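2018-07-03

Tuesday, up before the alarm, too hot to sleep anyway. Coffee, half a bagel, out the door. Forgot my sunglasses AGAIN.

Table day. Been putting it off since the Fukia order came and now In-ho Min wants the setting pages done before dinner on Friday, so. Table day it is. Wrote myself a list on the bus and lost the list. Doing it from memory.

First thing was to get everything off and start from bare. Pale top, nothing on it, good. Looks bigger with nothing on it. Stood there way too long deciding where the placemat goes. Left, obviously, I'm always going to say left. In-ho says center. We did not settle it.

Also paid the Ullton bill over the phone while standing there, 27 dollars, on hold forever, same four bars of piano.
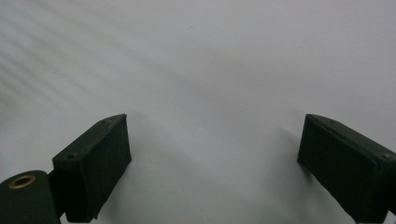
Setting the place

Striped placemat down first. Then the round plate, the one with the wide rim. I like that plate. Makes a small helping look like you meant it. It went on the upper part of the mat, which bugs me, I'd have slid it down an inch, but then there's no room for the knife. Knife went flat across the stripes, wood handle to the left, blade to the right. My grandmother would have had words. Knife goes at the SIDE, upright, edge in. I know, I know. We're still arguing about what goes where and I'm not moving it untill that's done.

Then the caddy. Black wire, tall, see-through, holds all the wood handled stuff. Tried to talk In-ho into a plain jar. No luck. Fontes had jars for 6 dollars and I walked right past them in the spring, dumb. The caddy does look ok in the middle, I'll give it that. The handles fan out every which way, which I find friendly and In-ho finds messy.
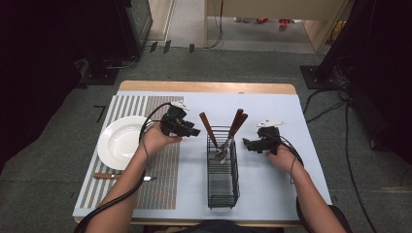 Plate, knife, caddy. One place, still under discussion.

Broke for lunch. Cold noodles from the place on the corner, too much vinegar, ate them all. Came back and wrote up page one, 700 words about where to put a plate. Clundix wants 1,000. There are not 1,000 words in a plate! Will have to pad it out with napkins.

Afternoon was small stuff. Something to put out along with the setting so it isn't all hardware. I'd been thinking fall even though it's July, pages don't run till October. So brown things, round things. Little glossy one, chestnut sort of thing, looks great against white paper and the tan stripes of the mat. It gets picked up, it gets put down, over a bit, back a bit.

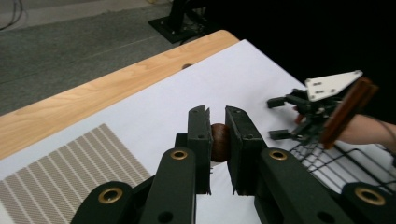 Anyway I want a bowl of them for the real dinner. Or a few just loose by the plate, less fussy. In-ho says guests will try to eat them. Guests can ask first. Need to look for a low bowl at home, the green one maybe, if it's not still at my sisters.

Left later than I meant to. Missed the good bus. Feet hurt. Tomorrow napkins, folded or rolled, I already know what that fight is going to sound like.

Buy: vinegar (no), stamps, lightbulb for hall, napkins, call back Ullton re the other thing

Recent entries
Too hot for soup, made soup
The Fukia box finally came
Bus notes
Lost another umbrella
What I owe the library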